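Tornolex Flat-Pack Bed Frame
Owner's Guide
Section 4: Putting the Frame Together

Read this section through once before you start. We know you won't, so the parts that matter most are marked Caution, in the hope that your eye falls on one while you are looking for the bolts.

Before you begin

Clear a patch of floor bigger than the bed. Build the frame in the room where it will live. The Clolton double goes through a normal doorway in pieces and through no doorway at all once assembled, a fact our helpline explains over 700 times a year.

Check the contents against the sheet in Section 2. You should have 64 wooden slats and fixings in all, in bags marked A to D. If a bag is missing, look inside the headboard carton, then under the flap of the headboard carton, then ring us.

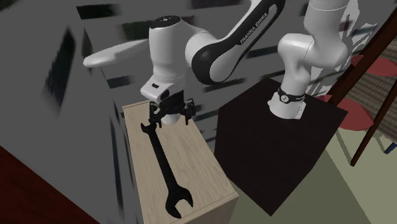

Fit the side rails first. They look identical and are not. The rail with the sticker goes on the left as you stand at the foot of the bed, and the sticker peels off later, or most of it does.

1. Stand the headboard against a wall with the pre-drilled side facing you.
2. Hook the left rail into the upper slot and press down until it clicks. A dull thud is not a click.
3. Put two bolts from bag A through the rail bracket. Turn them by hand until they bite, then stop.
4. Do the same on the right.
5. Bring up the footboard and hook it on to both rails. A second person is useful here, preferably one who is speaking to you.
6. Fit the bag A bolts at the foot end, again by hand only.

Caution: Do not tighten anything yet. A frame tightened one corner at a time ends up shaped like a kite, and no mattress is sold to fit it.

Squaring up

7. Measure from corner to corner both ways. The two figures should match.
8. If they don't, push the longer diagonal in from one end. Use your knee, not a hammer.
9. Measure again. 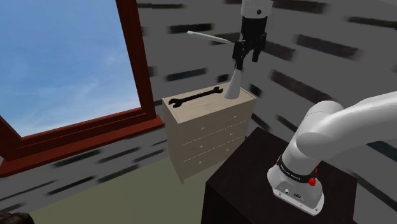 Now the bolts can be done up properly, and for this you need a spanner of the right size. The one in bag D fits and is about as comfortable to hold as a teaspoon, so by all means use your own. A black double-ended one like that on top of the chest of drawers will be kinder to your hand, provided one of its ends fits the bolt head. If it nearly fits, it doesn't fit. Put it back and use ours.

10. Tighten each corner a quarter turn at a time, working round the bed.
11. Stop when the bracket sits flat against the wood.
12. Lower the centre beam into its cups and unscrew the middle foot until it touches the floor.
13. Lay the slats from the head end, curved side up, and push each one into its holder.

Note: On the Treloar model the centre beam has two feet. Both should touch the floor. On an old floor one of them will disagree, and can be wound down further.

Caution: Do not sit on the frame to test it before the slats are in.

Creaks

Most new frames creak for a week or so. If yours is still at it by October and you bought it in spring, go round the corners again with the spanner. Rubbing candle wax on the slat ends also helps. Oil does not, and it gets into the mattress.

Spare fixings are sold in packs under part number 4000. The Drevesia headboard takes longer bolts, which are listed in Section 7.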